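手持ちグリッパー型収集キット(Firkivel)の導入可否について
掲示板:研究設備・調達 > ロボット・自動化 > 製品評価

投稿者:Gandale設備企画
Firkivel社の手持ちグリッパー型収集キットについて、当所で試用評価を行っております。扉の開閉を含む家具操作のデータ収集を主な用途として、購入の可否を判断する必要がありますので、導入済みまたは検討中の機関のご意見を伺いたく存じます。 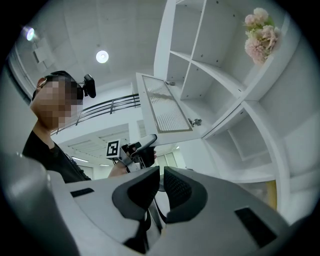
Elsie Rowbotham
ご質問の前提を確認させてください。購入を検討されているのはキット本体のみでしょうか、それとも後処理サービスを含む一式でしょうか。当方では昨年度に同社のキットを導入しましたが、本体の価格よりも後処理の契約条件のほうが運用に大きく影響しました。見積書の表紙に記載された金額だけで比較されますと、判断を誤るおそれがあります。

投稿者:Gandale設備企画
Rowbotham様、ご返信ありがとうございます。説明が不足しており失礼いたしました。
現在、代理店のGovindasamyより次の構成で提案を受けております。

・手持ちグリッパー 2台
・頭部装着カメラおよび固定具
・マーカー一式
・収録用ソフトウェア(年間利用権)
・後処理サービス「Vatisano」(別契約)

後処理サービスは任意とされていますが、収録ソフトウェアから出力される標準形式には、軌跡の補正が含まれておりません。補正を所内で行うか、Vatisanoに委託するかが、今回の主な検討事項です。
試用期間は4週間で、すでに後半に入っています。担当者は交代制とし、午前9時から正午までを収録、午後を確認作業に充てています。

投稿者:keisoku_tantou
計測を担当している者の立場から申し上げます。
この種の機器の評価では、収録件数より先に、位置姿勢の復元がどの程度安定しているかを確認すべきと考えます。マーカーを併用する方式では、マーカーがカメラから見えている間は良好でも、扉や棚板の陰に入った時点で推定が途切れることがあります。特に吊戸棚のように腕を上げて行う作業では、作業者自身の腕も遮蔽の原因となります。
試用時の記録に、遮蔽が生じた区間の情報は残っていますでしょうか。残っていない場合、購入の判断材料としては不十分であると考えます。

投稿者:Gandale設備企画
ご指摘のとおりです。遮蔽区間については収録ソフトウェアが自動的に印を付ける仕様になっており、ログは保存しております。
これまでに収録したデータは3544件です。内訳としては卓上での把持と移載が大半を占め、戸棚の扉に関する作業は82件にとどまっています。件数が少ないのは、扉の作業を試用期間の途中から追加したためです。
扉の作業では、開けた扉の裏側に手元が入る場面で推定の途切れが集中しておりました。卓上作業では、同様の途切れはほとんど問題になっておりません。

投稿者:調達事務局補佐
事務手続の観点から一点申し上げます。
収録ソフトウェアが年間利用権である場合、物品購入と役務契約が混在することになります。機関によっては一括の発注が認められず、ソフトウェアの更新時に改めて競争手続を求められます。当方では過去に別種の計測機器でこの問題が生じ、更新手続が間に合わずに機器を使用できない期間が発生しました。
Govindasamyからの見積書には、更新時の価格および更新を行わなかった場合の取扱いが明記されていますでしょうか。更新しない場合に既存データの閲覧まで制限されるのであれば、調達の段階で仕様書に条件を加える必要があります。

投稿者:Elsie Rowbotham
調達事務局補佐様のご指摘は重要です。当方の契約では、利用権の終了後も出力済みのデータは制限なく使用できますが、未出力の収録データは専用形式のまま残り、開くことができません。契約書の本文には記載がなく、別紙の利用条件に記されていました。
導入される場合は、収録のつど標準形式へ出力し、機関側の保存領域に移す運用を定めておかれることをお勧めします。

投稿者:hikaku_kentou
率直に申し上げて、私はこのキットの購入に賛成いたしかねます。
手持ちグリッパーの外装と指先部品は、いまや造形機と市販部品で製作できます。指先のパッドについても、柔らかい樹脂で成形すれば同等の把持は可能です。当研究室では自作の機材で収集を行っており、破損した場合もその日のうちに部品を作り直しております。
製品を購入した場合、パッドが摩耗するたびに代理店へ発注し、納品を待つことになります。収集作業が止まることの損失は、見積書には現れません。

投稿者:keisoku_tantou
hikaku_kentou様のご意見には一部同意いたしますが、結論には同意しかねます。
自作機材の場合、個体ごとの寸法差が避けられず、同じ作業を別の機材で収録したときに系統的なずれが生じます。研究室内で少人数が使用する範囲であれば較正で吸収できますが、複数の部署で共用する設備としては、較正記録の管理が大きな負担になります。
また、自作機材の維持は多くの場合、特定の学生や技術職員に依存しています。異動や卒業の後に誰が図面を管理するのか、その体制を含めて費用を比較すべきです。

投稿者:hikaku_kentou
較正の負担は理解しております。ただし、製品であれば個体差がないという前提にも根拠が必要です。Firkivel社は個体ごとの較正証明書を発行しているのでしょうか。公開されている製品資料を確認した限りでは、代表値のみが掲載されており、個体別の数値は見当たりませんでした。
証明書がないのであれば、受入時に自ら較正を行うことになり、作業量は自作の場合と大差ありません。

投稿者:Gandale設備企画
較正証明書についてGovindasamyに照会いたしました。回答は以下のとおりです。

「出荷時検査は全数で実施しておりますが、個体別の検査成績書は標準では添付しておりません。ご注文時にお申し付けいただければ、有償にて発行いたします。」

発行費用については別途見積りとなるとのことです。hikaku_kentou様のご指摘は妥当であり、当所の仕様書案に検査成績書の添付を必須条件として追加する方向で調整いたします。

投稿者:現場教育係
作業者への教育について、まだ話題に出ていないようですので投稿いたします。
当方では別会社の手持ち機器を使用していますが、最も時間を要したのは機材の設定ではなく、作業者の動作をそろえることでした。同じ「扉を開ける」という指示でも、取っ手をつまむ者、縁に指先を掛ける者、途中で持ち替える者がおります。多様性として扱うのか、手順として統一するのかを事前に決めておかなければ、後から分類し直すことになります。
Firkivel社のキットには作業手順書のひな型が付属すると聞いておりますが、実用に足る内容でしょうか。

投稿者:Gandale設備企画
手順書のひな型は付属しております。卓上作業については具体的で、そのまま使用できました。一方、扉や引出しの作業については記載が簡略で、開始姿勢と終了姿勢の定義しかありません。当所では、蝶番のある扉について、どの角度まで開いたら一回の作業を終了とするかを独自に定めました。
持ち替えについては、当面は許容し、注釈欄に記録することとしております。

投稿者:Elsie Rowbotham
持ち替えを注釈欄で管理される場合、Vatisanoの標準契約では注釈欄の内容が補正後のデータに引き継がれない点にご注意ください。当方では納品後にこの仕様に気づき、元データとの照合を手作業で行いました。追加の契約項目を選択すれば引き継がれるとのことですが、標準の申込書には当該項目の記入欄がありませんでしたので、事前に担当窓口へ文書で確認されるのがよいと思います。
なお、補正そのものの品質には満足しております。遮蔽のある区間についても、当方で試みた補間より自然な軌跡が得られました。

投稿者:keisoku_tantou
「自然な軌跡」という評価は慎重に扱うべきです。滑らかであることと、正しいことは別の問題です。
遮蔽区間を補間した結果が滑らかであっても、実際の手先がその経路を通ったという保証はありません。扉の作業では、取っ手に触れる直前の動きがまさに遮蔽されやすい箇所に当たります。学習用データとして使用する場合、補間された区間を識別できる形で納品されるかどうかを確認する必要があります。

投稿者:Elsie Rowbotham
ご指摘を受けて納品データを確認いたしました。補間区間を示す項目は存在しますが、初期設定では出力されておらず、申請によって有効になる形式でした。当方のこれまでのデータでは無効のままでしたので、再出力を依頼する予定です。先の投稿で品質に満足していると記しましたが、補間区間に限っては評価を保留とさせてください。

投稿者:調達事務局補佐
ここまでの議論を拝見しますと、標準契約には含まれず、申請または追加費用で対応される項目が複数あるように見受けられます。検査成績書、注釈欄の引継ぎ、補間区間の出力はいずれもこれに該当します。
随意契約であれ競争であれ、これらを仕様書に明記せずに契約した場合、後日の追加は変更契約となり、相応の手続が必要です。Gandale様におかれましては、価格の比較に入る前に、代理店から書面による回答を得ておかれるべきと存じます。

投稿者:hikaku_kentou
追加項目をすべて含めた金額が明らかになった時点で、自作との比較を改めて行うべきだと考えます。私の立場は変わりません。少なくとも最初の試みとしては、グリッパー本体は自作し、補正のみを外部へ委託するという方法も検討に値するのではないでしょうか。
Vatisanoが他社製または自作の機材で収録したデータを受け付けるかどうか、ご存じの方がいらっしゃればご教示ください。

投稿者:Elsie Rowbotham
当方が契約した時点では、Firkivel社の収録ソフトウェアから出力されたデータに限るとの条件でした。現在も同様であるかは確認しておりません。

投稿者:現場教育係
作業者の身体的な負担についても、評価項目に加えていただきたく存じます。頭部にカメラを装着し、手に機材を保持したまま、目線より高い位置で作業を行う場合、肩と首への負担は卓上作業とは異なります。当方では高所の作業を連続して行わないよう、卓上作業と交互に割り当てております。
件数を目標として管理しますと、この種の配慮が後回しになりがちです。

投稿者:Gandale設備企画
皆様、詳細なご意見をありがとうございます。いただいた内容を踏まえ、次の事項を代理店に文書で照会いたしました。

・個体別検査成績書の発行費用および記載項目
・年間利用権を更新しない場合の、未出力データの取扱い
・Vatisanoにおける注釈欄の引継ぎおよび補間区間の出力の可否
・Firkivel社製以外の機材で収録したデータの受入れの可否
・指先パッドの単体販売の有無および標準納期

負担に関するご指摘につきましては、残る試用期間の作業割当を見直し、扉の作業を連続して割り当てないことといたします。あわせて、試用後の聞き取り票に肩と首の項目を追加いたしました。
自作との比較については、所内の工作部門に製作費の概算を依頼しております。ただし、当所では複数部署での共用を前提としておりますので、keisoku_tantou様が述べられた較正記録の管理も比較の対象に含めます。

投稿者:hikaku_kentou
概算には、技術職員の工数も含めて算出されますようお願いいたします。工数を除外した自作の見積りは、私の主張にとって有利に働きますが、比較としては公正ではありません。
当研究室の部品表と製作手順については、ご希望があれば提供いたします。

投稿者:Gandale設備企画
ご配慮に感謝いたします。部品表をぜひ拝見したく、個別にご連絡いたします。
代理店からの回答は8月中に得られる見込みです。受領後、公開に支障のない範囲で本スレッドに掲載いたしますので、それまでの間、他の導入機関からのご意見も引き続きお待ちしております。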